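Keep the Repair Counter Open
By Shuk-fan Fung
2024-09-22

The furniture store on Irby Street plans to close its repair counter and use the floor space for more display sofas. The owners say the counter loses money. I believe them, and I still think they are making a mistake.

I bought a chair there 14 years ago. In June one of the seams on the seat split. I took the cover in, paid $11, and had it back the next afternoon. A new cover from the maker would have cost $120, and the maker no longer sells it in my color anyway.

Most of what we sit on at home fails in small ways. A zipper loses its teeth. A seam opens. The filling goes flat on the side where everyone sits. None of this is hard to fix for a person with a strong needle and the right thread, but few of us own either one, and fewer know how to use them. So the piece goes to the curb and a new one comes in a box.
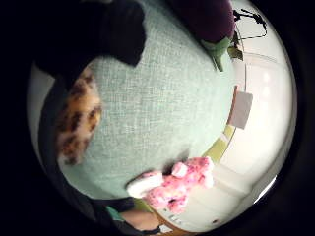

Woven fabric in mint green, with a leopard-print piece beside it.

The usual answer is that people want new things. Some do. But I have stood in line at that counter many times, and the people in front of me were holding covers and cushions they wanted to keep. They had picked the fabric once and still liked it.

The stores could help themselves here. Ertürk, the upholstery shop across the river, charges a flat fee for seams and zippers and posts the price in the window. Customers know what they will pay before they walk in. On Irby Street you had to ask, and the price depended on who was working. I suspect many people guessed it would be high and never asked.

Stores should also say at the time of sale whether a cover comes off, whether the filling can be replaced, and how long spare covers will be sold. My sister paid $80 for a footstool last year and found no zipper anywhere on it. When the filling sinks, she will have to cut it open or throw it out.

I don't expect a store to run a service at a loss forever. Raise the fee. Open the counter two mornings a week and take drop-offs the rest of the time. I would pay double what I paid in June, and I would still buy my next chair there.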